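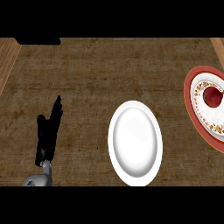

Chapter 3
An Open Day at Sturby

I nearly skipped the open day. It was raining, the lab at Sturby is 27 miles from my house, and I figured I'd seen plenty of robot arms already. I'm so glad I went!

Myroslav Kravets ran the demonstration, and he started in simulation: a worn wooden table, a plain white plate, and an apple sitting on a flowered plate over to the right. The job was to move the apple to the empty plate. Easy, right? I thought so too (I'd had lunch, I was feeling confident), so I asked for a turn at the controls. It took me 20 minutes to stop shoving the plates around.

What I kept getting wrong was the order of things. Where is the apple? Which way should the fingers point? When do they close? You settle all that without thinking every time you grab a snack, and a program has to have it settled too.

We'll take those questions one at a time in this chapter, starting with position. Keep some scratch paper handy for Section 3.1, and go back over coordinates in Chapter 2 if they feel rusty.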